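Banco de trabajo Hultgate para dos brazos: lo que compramos, lo que costó y lo que volvería a pedir

Ficha de equipo, actualizada en julio de 2020

Me escribe bastante gente preguntando por la mesa y por las pinzas, así que he decidido poner toda la información en una sola página y dejar de copiar y pegar correos. Aviso: yo vendo los bancos Hultgate, pero también trabajo con uno todos los días, y las pegas las cuento igual que las ventajas.

Qué entra en el pedido

El conjunto básico trae el tablero, la estructura, la bandeja para cables y los anclajes al suelo. Los brazos van aparte, y las pinzas también (esto sorprende a más de uno cuando llega el presupuesto, lo sé). Si ya tenéis los brazos, mandadme el patrón de taladros de la base antes de pedir nada, por favor, que luego vienen los adaptadores de última hora y son carísimos.

Precios, que es a lo que venís

El banco básico sale por 3000 euros, sin IVA. El juego de dedos dentados Tendia para una pinza cuesta 279, y yo pediría dos juegos desde el principio. Para transporte y montaje reservad unos 600 euros; si tenéis muelle de carga será menos, y si hay que subirlo por una escalera de caracol ya hablaremos.

Lo que casi siempre se olvida en el presupuesto son los objetos de prueba. Parece una tontería, ¡pero abrid una partida! Vasos de papel, platos, un cuenco de metal, algo de ropa o calzado... Se compran en cualquier bazar y se estropean enseguida, sobre todo los vasos. El papel es estupendo para ajustar la fuerza de cierre porque cede en cuanto te pasas, y apilarlos boca abajo en pirámide sirve de ejercicio para comparar una pinza con otra.

Plazos

Contad con 4 semanas desde que se confirma el pedido. En abril tuvimos retrasos con los tableros y preferí avisar a todo el mundo antes que prometer fechas que no iba a cumplir. Ahora vamos al día. Los dedos Tendia los tengo en almacén y salen enseguida.

El espacio

Medid la sala con el banco puesto y con vosotros dentro. Hace falta sitio para pasar por detrás, y conviene un escritorio cerca para el ordenador, pero fuera del alcance de los brazos. Si tenéis ventanales grandes, pensad también en estores: los objetos metálicos devuelven mucho reflejo y las cámaras lo notan. Folasade Ogunleye, que montó con nosotros el laboratorio de Olaniyan, puso los estores después y me dijo que en el próximo los mete en la primera factura.

Los cables merecen un párrafo. Dejad holgura de sobra hasta la pinza, con una curva amplia, y moved el brazo a mano por todo su recorrido antes de fijar la última brida. Yo las primeras veces los dejaba tirantes porque quedaba más bonito y acababa cambiando conectores.

¿Dedos dentados o lisos?

Para objetos variados, dentados. Agarran mejor el cartón y el papel, aunque dejan marca si aprietas demasiado. Los lisos Zasar van bien con vidrio y con piezas pulidas, y los puedo incluir en el mismo envío. Si dudáis, empezad por los dentados en los dos brazos y esperad un mes antes de gastar más.

Garantía y recambios

La estructura tiene dos años. El tablero se raya, eso es así y no lo cubre nadie; se limpia con un paño húmedo y jabón neutro, y cuando ya da pena se cambia solo el panel dañado. Los dedos los considero consumible, de modo que apuntadlos como gasto anual y no como inversión.

Para pedir presupuesto me basta con un correo que diga qué brazos tenéis, las medidas de la sala y si hay ascensor. Contesto yo misma, normalmente en el día.
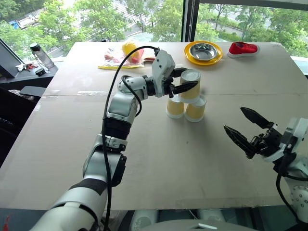
Si el pago tiene que pasar por un concurso o por una central de compras, decídmelo en ese primer correo y os preparo el presupuesto con las partidas separadas.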